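Unit 4: Parts handling and kitting at the bench

These notes go with the practical session on small electromechanical parts. Read them before you come in, and bring the Clorilora workbook with you. Part numbers and stock codes are on the sheet for your group.

4.1 What kitting is

A kit is the set of parts needed to build one unit, put together before the build begins. The person who assembles the unit should not have to go looking for anything. In this course the unit is the Vedesix release mechanism, and you will meet it again in Unit 6.

Loose stock comes from the Piklow cabinet. Solenoids are held in drawer 16 and round boards in drawer 21. Take only what your sheet asks for and sign the drawer card. Stock left over at the end goes back to the same drawer.

4.2 Handling solenoids

A solenoid is a coil of wire with a metal plunger through it. When current flows, the plunger is pulled in. The plunger must move freely, so keep grit and swarf away from it.

Pick a solenoid up by its body. Do not lift it by the leads. The joint between lead and coil is weak, and a pulled lead may still look sound from outside. A part with a suspect lead goes in the reject box with a tag.

Leads tangle quickly when several solenoids share a tray. Free the one you want by moving the connector first, then the body. If two are badly knotted, take both out and separate them on the table.

Check the label as well as the shape. Two solenoids of the same size can have different coils. Write down the code before you fit anything.

4.3 Handling round boards

Hold a board by its rim. Wear the wrist strap, clipped to the bench point, for as long as you have boards out. Tall parts such as capacitors are easily bent, so boards should not be stacked or slid under one another. Look at the central hole for burrs before the board goes into a kit.

4.4 Laying out the bench

Stock trays go to the sides and the kit tray goes in the middle. Line the kit tray with clean white paper. Small screws and bits of solder show up well against it, and the paper is changed between kits. Begin each kit with nothing on the paper.

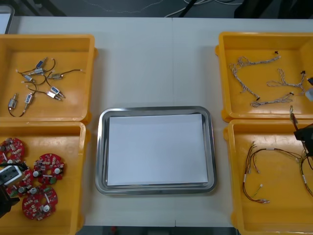
4.5 Order of work

Set out the stock trays and line the kit tray.
Read the whole kit sheet.
Place the solenoids first, with their leads laid straight.
Place the boards next, with a clear gap between them.
Check the kit against the sheet and initial it.
Move the kit to the Kingi rack.

4.6 For your workbook

Draw your own bench layout and mark where each part was kept. Note any rejects and the fault you found. Then write up to 300 words on how you would change the layout for a left-handed worker. Hand this in before the Unit 5 practical.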